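Ticket: Inventory weight sync drops decimal, shop backend to label printer
Product: Brikico Stock, self-hosted
Component: unit conversion / CSV import
Status: Resolved, workaround in place
Opened by: Gasturari dry goods, back office

Initial report

After the February update, shelf labels for bulk goods print with the wrong net weight. Packaged goods with a fixed weight are not affected. The fault shows up only on items sold by the gram and imported through the nightly CSV from our supplier, Saraç.

Typical case: dried kidney beans, bulk bin. The supplier file gives the bin weight as 3,662 g. Brikico Stock shows 3.662 g on the item page, and the label prints "4 g". Reorder alerts then fire for every bulk item, because each bin looks close to empty.

Environment

Server: small Linux box in the office, wired network
Database: the one bundled with the installer, not migrated
Label printer: thermal, connected over USB to the same box
Locale of server: en_US
Locale of supplier export: unknown at time of report
Import schedule: 2:00 a.m.

Steps to reproduce

Import any supplier file that has a bulk item over 999 g.
Open the item page and read the net weight field.
Print a shelf label.

Expected: 3,662 g on the item page and on the label.
Observed: 3.662 g on the item page, 4 g on the label.

Update, same day

Checked the raw CSV in a text editor. The weight column is quoted and contains a comma: "3,662". The quotes are intact, so the column is not being split. All other columns line up with the header row.

Checked the import log. No warnings. The row is listed as accepted.

Edited the weight by hand on the item page to 3662 with no separator. Saved correctly, label printed correctly. The next nightly import overwrote it with 3.662. This confirms that the fault is on the import path and that the label template is only rounding what it is given.

Update, next morning

Support asked for proof that the stored unit is grams and that the counter scale is not feeding the field. The scale has no data connection to the server. Weights from it are typed in by hand.

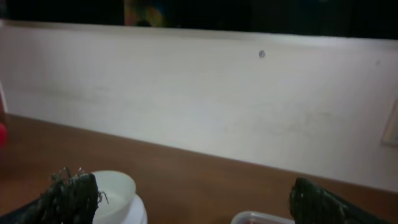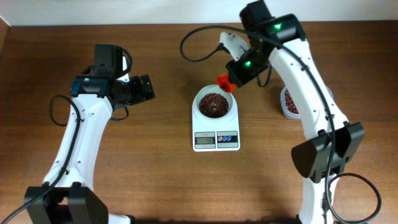
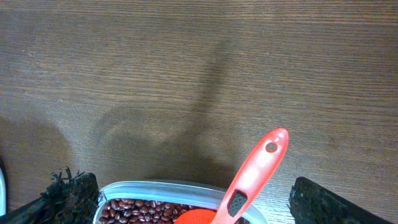 Also ruled out so far:

Printer firmware. Sent the same label as a PDF to the office laser printer and got the same wrong value.
Browser cache. Same value in a private window and on a second machine.
Duplicate item codes. Ran the built-in duplicate check, no results.
Stale tax table. Unrelated, but support asked. It is current.

Reply from Brikico support

The February update replaced the number parser used by the importer. The old parser stripped commas before conversion. The new one tries to detect the separator style from the first data row of the file and then applies that style to every row below it.

If the first data row contains a value such as 2,4 the file is treated as decimal-comma. Every later comma is then read as a decimal mark, including those meant as thousands separators. Please send the first few rows of the supplier file.

Update

First rows sent. The first data row is a spice sachet with a weight of "2,4". The bulk bins further down use a comma for thousands. The supplier file is mixing both conventions in one column, which the old parser hid. It also means the sachet was imported as 24 g before the update. Went back through an old backup and found exactly that. The sachet is sold by the piece, so the weight never reached a price calculation.

Asked Saraç how the export is made. Their answer: sachet weights are typed by hand into a free text field, and bulk weights come out of their warehouse system already formatted. They will look at it but gave no date.

Workaround

Setting the separator in the importer options to "comma = thousands" fixes the bulk items and breaks the sachets again. Setting it to "comma = decimal" does the reverse. Neither is acceptable on its own.

What works is a pre-import script, run at 1:45 a.m., which rewrites the weight column. A comma followed by exactly three digits is removed. Any other comma becomes a period. The importer is then set to "period = decimal, no thousands separator" and auto-detect is turned off.

Known limit: a true decimal weight with three places, written with a comma, would be misread. We stock nothing weighed to that precision, but anyone copying this script should check their own range first.

The script has to finish before the import starts. Toltoslow, which we use for scheduled jobs, does not wait for one job before launching the next unless the second is marked as dependent. We marked it — the first test run without that setting imported a half-written file and had to be rolled back.

Verification

Re-imported the full supplier file on a copy of the database. Kidney beans: 3,662 g. Spice sachet: 2.4 g. Labels match the item pages. Reorder alerts cleared after the next stock recalculation. Applied to the live system and left overnight, no errors in the import log.

Remaining requests to Brikico

Log a warning when a column contains both separator styles.
Show the detected style in the import summary. At present it can be seen only at debug log level.
Mention the parser change in the release notes. The entry reads "import improvements".

Support has logged the first two as feature requests. Ticket can be closed from our side once the third is corrected.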